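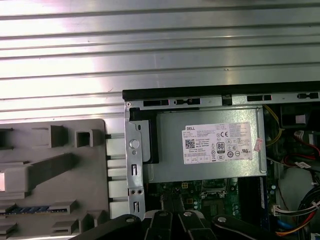 Desktop Teardown and Rebuild: Group Report

Group members: Tamara Neagu, Liviu Bălan, Ionuț Costache
Lab supervisor: Irina Dumitrescu

1. Purpose

Our group chose the hardware option for the spring project. The task was to open a used desktop computer, identify the main parts, take out the ones that can be replaced, and put everything back so that the computer starts. We also had to write instructions that a first-year student could follow.

The computer came from Braldale, a local office that replaced its desktops in April and gave the old ones to the school. Viorica Enache from the school office signed for them. Ours had a Dell power supply, and we used the label on top of it to look up the replacement part.

2. Preparation

Before opening anything we unplugged the power cord and held the power button down for a few seconds. Liviu wore the grounding strap. Tamara kept the log and Ionuț took care of the screws, which went into a divided tray with a paper label for each step.

We read the service notes first. They were written for a slightly different model, so the order of steps did not match ours everywhere. Where it was different we followed the computer and corrected our notes.

3. Taking it apart

The side cover came off first. After that we followed this order:

Data and power cables to the drive
Drive and its holder
Memory
Power supply cables
Power supply

The cables took longer than the parts. The main power connector has a clip that must be pressed while pulling, and it was tight. Ionuț tried it by hand twice before Irina Dumitrescu showed him how to rock it gently from side to side. We did not use pliers on any connector.

We did not remove the processor. The thermal paste at the school had dried out and the new tube had not arrived.

The power supply was removed as one closed unit. We did not open its case, and the lab rules do not allow it. Parts inside can hold a charge after the cord is unplugged.

4. Cleaning

There was a lot of dust in the fan and along the ventilation slots. We used a soft brush and short bursts of compressed air, and held the fan blades still with a finger while spraying. The plastic panel was harder to clean than the metal. Dust sits in the corners between the ribs, and a dry cotton swab worked better there than the brush.

5. Putting it back

Reassembly took 35 minutes. On the first try the computer beeped and showed nothing on the monitor. One memory module was not all the way in. Liviu pushed it down until both clips closed, and the next start was normal.

We had 2 screws left over at the end. They belonged to the drive holder, so we opened the side again and put them in. The tray label for that step had come off and we had skipped it.

6. What we would change

Tape the labels to the tray. Take a photo before each cable is unplugged, including the ones that look obvious. We only began doing this at the power supply, and for the drive cables we had to work from Tamara's sketch.

The instruction sheet is attached as Appendix A. The screw list is Appendix B.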